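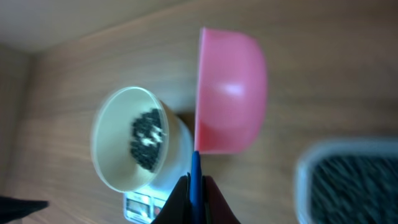

4.2 What people call pink

I went into this part of the study expecting pink to be easy. Blue was the color I was worried about, what with navy and teal and all those in-between greens, and I'd set aside most of June for sorting it out. Blue took me an afternoon. Pink ate the rest of the month!

The listings come from the Dullport swap board, where people describe household things they want to sell or give away. I kept every listing that had at least one color word in it, and that left me with 3078. Of those, 565 used a word I ended up filing under pink. The plain word "pink" was the most common by a long way, but after that it gets messy: salmon, coral, rose, blush, shrimp (I loved that one), "kind of peachy," and a lot of "pinkish" from people who clearly didn't want to argue with a buyer later.

Salmon gave me the most trouble. A shallow plastic bowl like the one in Figure 3 could go down as pink with one seller and salmon with the next, and I don't think either of them is wrong. The rim is a bit deeper in color than the rest, and the side has a bright white shine on it, so which part do you name? Benvinda Mota, who coded the second half of the listings with me, went with the overall color every time. I kept getting pulled toward the darkest patch. We talked it over and went with her rule, and I recoded my half to match, grumbling a little.

Clear things are the other headache. The cup next to the bowl in Figure 3 is see-through, and what you'd call its color depends on whether you're looking at the plastic or at whatever is showing through it. With small black beads inside, do you write clear, or do you write black? Sellers did both for filled jars and cups, sometimes in the same listing. I gave the container and the contents separate codes, which is what Antunes does for glassware, and it worked fine for us too.

I also tried folding coral and salmon together, as Serrano suggests for small samples. It made the tables prettier, but I lost a difference I cared about: coral turned up mostly with clothes and towels, while salmon stuck to dishes and bathroom tile. So they stay apart in what follows, and the merged counts are in the appendix for anybody who wants them.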